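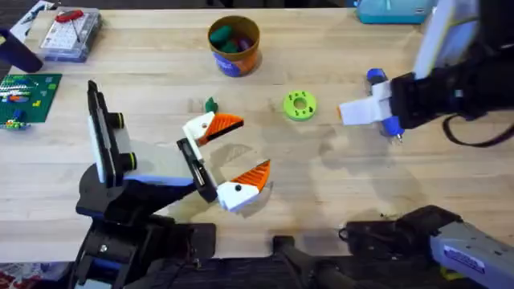 Re-oiling a Butcher-Block Top

1. Clear the surface and wipe it with a damp cloth. Let it dry overnight.

2. Sand with the grain, starting at 120 grit and finishing at 230 or the nearest sheet you have. Faint stains usually lighten at this stage — deep ones may need a second pass.

3. Vacuum the dust, then wipe again.

4. Apply food-grade mineral oil with a lint-free rag. Wait 4 hours and buff off the excess.

5. Repeat until the wood stops taking oil. End grain needs more coats than edge grain.

Lay used rags flat outdoors to dry.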